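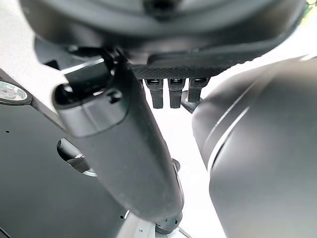 Kornley Equipment Planning Group

Home | Notes | Visits | Budget round | Contact

Visit to the Jalance demo hall, Pamevville - notes

Last updated: August

Typed up on the train so excuse the mess. Went over to see the arms before the budget round closes. Arrived 9, coffee, straight onto the floor. Karthikeyan Kurup came along for the electrical side and asked most of the good questions.

Main thing first. The price on the quote is for the arm only. Gripper separate, wrist camera separate, mounting plate separate, training day separate. We had pencilled in one line for the lot. Needs splitting before it goes upstairs.

Grippers. Got a close look at the dark grey one with the textured black band and the three little black fingers under it. Bulky body for such small fingers. Asked about spare fingers - sold in packs, lead time 8 weeks, so we'd want a pack on the shelf from day one. Karthikeyan wants drawings of the bracket before we agree to anything.

Space. Our bench at Kornley is too shallow, simple as that. The arm needs room behind it for the elbow to swing and we've got a wall there. Either move the bench or buy the floor stand. Floor stand not on the quote either.

Service contract - 2 years included, then yearly. They wouldnt give a figure for the yearly bit on the spot. Chasing.

Lepik stand was next door, had a quick word. Cheaper arm, thinner manual, no one free to run it for us. Worth a second visit if Jalance come back high.

Lunch fine. Parking not fine, use the station side.

To do:
- revised quote from Jalance, everything itemised
- measure bench properly, incl. the wall
- ask finance if spares can come out of consumables
- Karthikeyan to check the supply in bay 2, and wether the sockets need moving
- ring Lepik re a proper demo

Will add the prices here when they come in.

Shares 2 | Comments 9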